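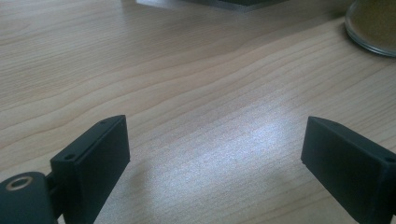

Attachment 1: fingers open, bare tabletop between them, glare at center.

Ticket: start-of-session check failing, Lobo hand-held gripper
Site: Sivbridge
Opened by: Valter Macedo
Status: pending

Opening check rejected on 10 sessions in June. Rule 4 of the Kiditz capture standard asks for 300 frames with the fingers fully open and nothing between them. The Zelulell checker reports "object in gap."

14:10 — Fingers are open and empty. Bright reflection on the wood sits right in the gap. Suspect the checker reads it as an object.

14:25 — Exposure limit was set to auto. Fixed it at 1000 per the standard.

15:05 — Asked site to turn the lamp away from the table and keep glassware out of view during the check. Rule 6 already says this, but it is missing from the site's printed sheet.

Next: site to rerun the check and attach the log. Do not override the rejected sessions until then.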